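Questions about our animal models
Brarkitz Scientific Models

What does Brarkitz make?
We make scale models of living and extinct animals for museums, schools and private collectors. Most of our work is reptiles and amphibians, but we also take orders for fish. We don't make birds, because feathers need another kind of workshop.

Are the models made from real animals?
No. Every model is sculpted by hand in clay and then cast in resin. We work from published measurements, skeleton drawings and photographs. When a museum lets us, we also measure preserved specimens in their collection.

Which scale should I choose?
For a shelf at home, 1:15 is good for big crocodiles and monitor lizards. For small animals such as newts and tree frogs we recommend life size. Schools often ask for 1:5, so that the students at the back can still see the scales and the shape of the head.

What is the Trotis series?
Trotis is our series of freshwater turtles. It has 12 models at the moment, and each of them can be bought with an open or a closed mouth. The softshell turtle was added in March.

Can I order a species that is not in the catalog?
Usually you can. Write to us with the scientific name, the sex and the age of the animal you want. A hatchling has different proportions from an adult, so please be exact — we can't change the age after the sculpture is started.

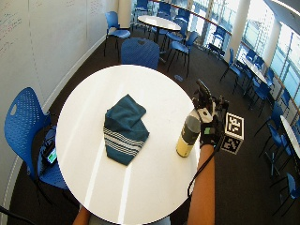
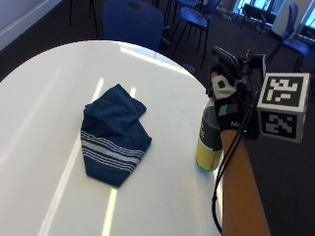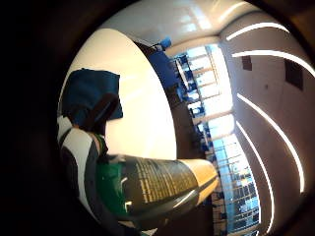
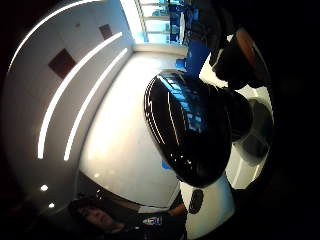 How long does a custom model take?
A custom model takes 15 weeks from the day you approve the drawing. Species with heavy armor on the back can take longer, and in this case we tell you before you pay the deposit.

How do you decide the colors?
Colors in old books are often wrong, and animals kept in alcohol lose their color very fast. We prefer photographs of live animals from the same river or region. For extinct species the color is our choice, and the card that comes with the model says so.

What is the Mac Mathúna base?
It is a heavy base with a steel pin, for models that stand on two or three legs. You can order it separately under number 274. It does not fit the turtles.

Can the model stand outdoors?
We don't advise it. Strong sun makes the paint pale, and frost can open the joints of the legs and tail.

Where can I see the models before I buy?
Our showroom is in Arkby. Please write first — the room is small, and we open it only for visitors with an appointment.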